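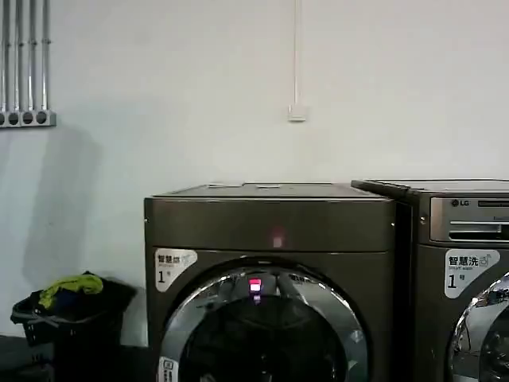
Chapter 14
A Morning at the Laundry Site

In the last chapter we looked at how a robot builds up a plan from what its sensors tell it. We now leave the diagrams and go to a working site. The chapter follows a demonstration held on 3 February 2025 at the Sonusar test laundry, where visitors could see a household robot called Nilo take on an ordinary wash. The task was to move clothes from a basket to a machine, close the door and start a programme.

You have probably done this many times without thinking about it. For a machine it is a long chain of small decisions, and a fault in any of them can stop the whole job. Washing is used throughout this chapter for that reason. When you have worked through it, you should be able to apply the same kind of analysis to loading a dishwasher, stocking a shelf or making a bed.

14.1 The site

The laundry is a plain room with a pale wall and front-loading machines set along it. The two we are concerned with have dark metallic bodies and round glass doors with chrome rims. Each carries a white sticker with the characters 智慧洗, which can be read as "smart wash". The clothes wait in a black plastic basket on the floor to the left.

Sonusar made few changes to the room before opening it to visitors. The firm wanted the robot to be tested under conditions like those in a shared laundry in a block of flats, where equipment is bought at different times and put wherever it will fit. Test rooms built only for robots often have coloured markers on the handles and floor. None were put up for the demonstration.

Visitors were asked to stand behind a line at the back of the room. From there they could follow the work and also watch a screen showing the output of Visus, the vision software. A second screen listed the steps in the plan, with the current step marked.

14.2 What makes the room difficult

Look again at the opening picture, this time as a vision system would have to treat it.

The first difficulty is shine. The chrome ring on the left-hand machine throws back sharp highlights, and the glass inside it is dark and glossy. Many depth sensors work by sending out light and measuring what returns. A polished surface may send that light off in another direction, and dark glass may return very little. The result can be a hole in the depth map exactly where the robot most needs good data – at the door.

The second is the clothing. Most of what is in the basket is black or navy, and the basket itself is black. A person can tell cloth from plastic by texture and by experience. Software that relies mainly on colour will have trouble finding where one ends and the other begins. The yellow-green garment on top is much easier to pick out, and a simple planner would probably choose it first.

The third is the plain wall. Large blank areas give a moving robot few features to help it judge its own position. The metal pipes at the upper left and the thin white cable above the machines are useful here. Visus can treat fixtures like these as landmarks, although the people who put them up had no such purpose in mind.

14.3 How the demonstration was run

The demonstration was divided into 2 parts. In the first, Nilo worked without help and visitors watched in silence. In the second, the operators stopped the robot after each step and explained what it had recorded before letting it carry on. Most of the material in this chapter comes from the second part.

The arm controller, Hao, kept a log of every movement command it sent. The log for the first part holds 279 entries. A good number of them are very small corrections made while the hand was close to a piece of cloth, and we shall study several in Section 14.6. The speed of the arm was held to 80 per cent of its normal limit because visitors were present. You should bear this in mind when comparing the times in the log with those given in earlier chapters.

Visitors were able to put questions to the operators at the end. Several asked what would happen if a sock fell on the floor between the basket and the machine. The plan used that day had no step for checking the floor, and the operators said so. Exercise 3 asks you to add one.

14.4 Terms used in this chapter

Deformable object: an object that changes shape when it is handled, such as a shirt or a towel.

Grasp point: the place on an object where the hand closes.

Occlusion: the hiding of one object, or part of it, by another. Clothes at the bottom of a full basket are occluded by those on top.

Landmark: a fixed feature used by the robot to work out where it is.

Before you read on

Write down every step you would take to move one garment from the basket to the drum of the left-hand machine. Start with the door closed. Keep your list – you will need it in Section 14.5, where it is set beside the plan that Nilo followed.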